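I started Clandance as a paint-mixing shop in Listow with 2 shelves and one very loud shaker. Now I stock 30 house colors!
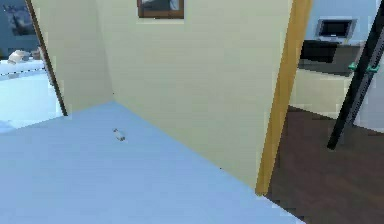
Most folks come in scared of color (I was too). I say start small, maybe a pale blue with cream walls.

Bring me a pillow, a leaf, whatever you love,
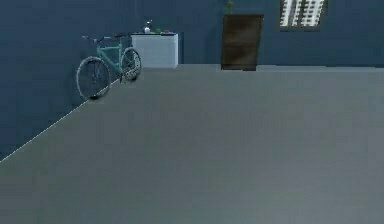 and I'll match it while you wait. 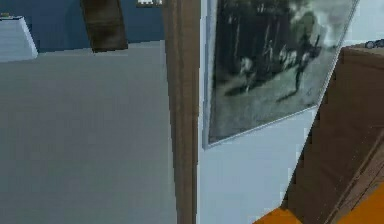
*Dark blue over gray*

I deliver to Carrillo every March.

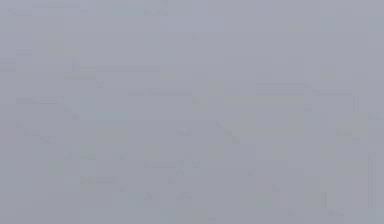

Grays are my weakness. Vusier, my bestseller, is close to that pale, cool one.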